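# The Zomell Rod and Cradle Set

Most people who write to us want to know two things about the Zomell set – what it's for, and whether the parts can be bought separately. The second is easy (yes, all of them, and the prices are further down). The first takes me a little longer, because I've been selling these out of the Fedoruk workshop for a good while now and I still hear about uses I hadn't thought of.

At heart it's a put-it-there set. You have a rod, you have a cradle block, and you have the pleasant small job of getting one to sit properly in the other. Teachers buy it for motor skills practice, hobbyists buy it for bench setups, and one very nice lady in May bought three because her grandson wouldn't give back the first. If you need a simple, sturdy object that can be picked up, leaned, stood on end and put back all day long, you're in the right place.

## The rod

The rod is a plain cylinder in a red that leans toward orange, with flat ends and a matte finish. Yaryna Hrynyshyn chose the color, and she went through more samples than I would have had patience for! She wanted something you could find right away on a dark bench, without the shine you get from gloss paint, and I think she got it just right. The surface has a very fine speckle to it. A few customers have asked if that's a flaw and it isn't, it's simply how the finish comes out, and it shows most on the end faces.
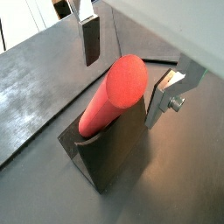

The cradle is the part I'm fondest of. It's a dark gray block with a sloped front and a curved cutout along the top edge, and the rod leans in it at an angle so the upper end is always presented to you, ready to take hold of. Our first version held the rod straight up and down, and it was perfectly fine, but Pylyp Zakharchenko kept tipping his over with his sleeve and finally went off and drew the leaning one. We never went back. You can set it on a table or next to a raised platform, whichever suits your bench, and the low shape keeps it out of the way of whatever else you have going on.

A word on fit. Please don't press the rod down into the cutout as if it needed to click – it doesn't click. It rests. If you're lining up several cradles in a row, leave yourself a hand's width between them, and if you're working with small children leave a good bit more than that.

## Standing it up

You can also use the rod without the cradle. The ends are flat enough for it to stand on a level surface, and a lot of the exercises in the Zevbridge activity booklet (included, and also sold on its own) start with exactly that: stand it up, lift it from near the top, put it back down where it came from. It sounds like nothing, and then you try it with your other hand.

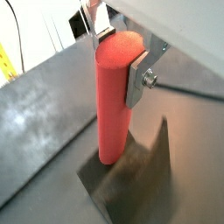
Holding it close to the upper end gives you the best view of where the lower end is going, and that's the grip the booklet teaches first. Once that's comfortable, move on to holding it around the middle, then to laying it down and picking it up from its side. Yaryna likes to have people do the whole round slowly before they do it fast. I'm afraid I always skip ahead, and I always knock something over.

## Mixing it with other pieces

The set gets along very well with blocks, pegs and boards you already own. We like a bright green block with round holes in the top as a companion piece, mostly for the color, as red and green are so easy to tell apart when you're calling out instructions across a room. Please don't assume that our rod will go into the holes of any particular block, though. Measure first, or write to me and I'll gladly help you work it out. 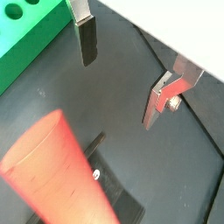 As for the surface underneath, we recommend something dark and fairly plain. Dark gray is our favorite. It will pick up scuffs and pale smudges with use, and you can wipe it down or leave it alone, as you prefer. I leave mine alone.

## Ordering

| Item | Order code |
|---|---|
| Rod and cradle set, with booklet | 505 |
| Cradle only | 241 |
| Rod only | 241-R |
| Zevbridge activity booklet | 505-B |

The full set weighs little enough to go by regular mail, and we pack each piece in its own paper sleeve. We've sent out about 2,000 of them so far, and the Unevbridge shop keeps a small shelf of sets if you'd like to handle one before buying.

Prices are on the order form, along with the discount for schools. If a rod arrives with a chipped edge, send us a note with your order code and we'll put another in the mail. You can keep the chipped one for practice.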